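From: Natalina Cocco
To: Lutura robot hobby list
Date: Sep 21, 2023
Subject: Re: Ultusura open day, did anyone go?

> Hi all, I missed the Ultusura thing, had the kids that day. Was it
> worth the drive out to Hundosstead? I'm mostly curious if they let
> the arms do real stuff or if it was just slides again like in June.
> Lourenço

Hi Lourenço,

Yes, go next time! No slides at all, thank goodness. They had the doors open for 6 hours and I stayed for nearly all of it (my feet are still mad at me). I'd guess the parking lot was full by lunch, so get there early if they do another one.

The big room was split into little kitchen and workshop setups, and you could walk right up to the tape and ask the people running them anything you liked. I asked way too much. The one I kept going back to was the mug table, part of the project they call Xolalpa. The idea is you leave the dishes however they happen to land and the arm has to work out where to grab. The woman at the desk told me they log 1,000 grasps before they change anything in the software, and that mugs on their side are what they argue over most, fingers in the opening or pinch the handle. I'd have gone for the handle, but they were trying the inside of the mug while I was there. The pink one got that treatment, with the handle sticking straight up in the air and the gripper going in at the mouth.
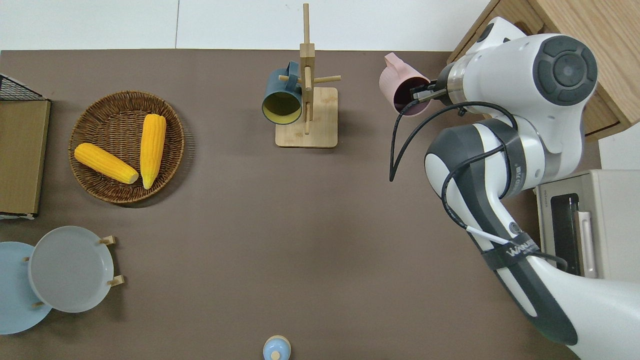
Lourenço wrote back to me off list and said I could pass it on: he has tried the inside grip at home and has trouble with it on narrow cups, so he'd like to know how wide those fingers open and whether they use any kind of rubber on the tips. I didn't ask, sorry! If anybody else was there and did, please post it.

They're taking names for the next one, 60 places, and I put down two. Shout if you want the other seat in my car.

Natalina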